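Newsletter says Prirholm is a "forever dividend" at $20 a share. Anyone own it?

Posted by Thảo Ngô, 5/9/23

I get a free stock letter called Jesora. Since April they have been pushing Prirholm, which they describe as a robotics and food equipment company with a big payout. The full report costs $235 and I haven't paid for it. The free part says a share bought now "could pay for itself," and then it stops right where you'd expect some numbers.

I have $1256 sitting in a brokerage account and would be putting most of it in. I can't find much written by anyone who isn't selling something. Is the dividend real? And why would a company this good need a newsletter to find buyers?

Jerent

You answered your own last question. Before you send anybody $235, go read the annual report, which costs you nothing. Look for the cash flow statement and check whether the cash coming in from the business covers the dividend going out. If it doesn't, they are paying you out of borrowed money or new shares, and that can go on for a couple of years before the cut.

Also, $235 is a huge bite out of $1256. The stock would have to climb a lot just to get you back to where you started, and that's before taxes. A high yield often means the price already fell. Look at a five-year chart and see if the letter mentions it. I'd bet it doesn't.

phùng_holds

I own 206 shares and have been paid every quarter so far. People are too negative on this one. Automation is the future and food is a huge market, you do the math
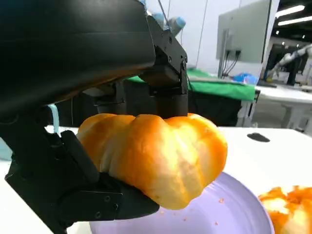

Robotic hand with a pumpkin-shaped bun

Jerent

Replying to phùng_holds: a good product and a safe dividend are separate questions. What did you pay per share, and what is the total after the price change? "Paid every quarter" doesn't tell her that.

phùng_holds

Bought higher. Not selling.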